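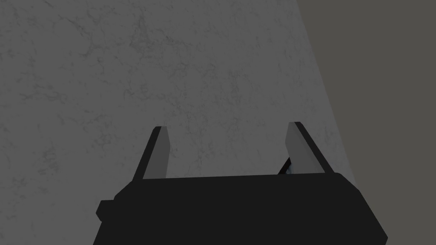
Simulated view from behind the gripper of a Ketham cell, fingers open over a veined gray surface.

The Ketham cell is a one-arm handling cell with a two-finger gripper, best known for the way it is set up: most of the work is done in a simulator called Flimeck before anyone touches the hardware. Its supporters describe this as a faster route to a working cell. The evidence for that is thin, and much of it comes from the people who wrote the procedure.

Setup

The standard procedure was written by Mathis Arnaud and Chrysoula Karagiannis. The operator loads a model of the arm, opens the fingers all the way and checks the view from the wrist against an empty work surface. Both finger pads should be visible, with nothing between them. The fingers are then closed in the simulator until the pads meet, and the closing position is saved as the zero point. The same steps are repeated on the real gripper, and the two zero points are compared.

The manual claims that a cell prepared this way needs no further adjustment for 2000 cycles. It does not say what load was used, how worn the pads were, or what counted as an adjustment. Ivan Hrytsenko, who kept the maintenance log at the Alarcón plant, recorded the first pad correction at cycle 209. Arnaud has answered that the cell there was mounted badly. The log neither supports this nor rules it out.

Surface textures

Flimeck offers a stone-like surface texture as well as plain ones. The manual recommends it for checking the wrist view, arguing that a patterned background makes errors in camera angle easier to spot. Stavros Stefanou tried both kinds over 76 setups and found no difference he was willing to defend. A convincing pattern also says little about grip, as friction is set separately and is often left at its default value.

Upkeep

Routine care consists of wiping the pads, checking the finger screws and repeating the zero-point comparison. Pads are replaced in pairs. The maker, Grulelden, calls for a fresh comparison after every pad change, but several users skip the simulated half and measure only the real fingers. Charalambos Galanis has argued that this loses nothing, and no published test has shown him wrong.

See also: End effector; Offline programming; Tool center point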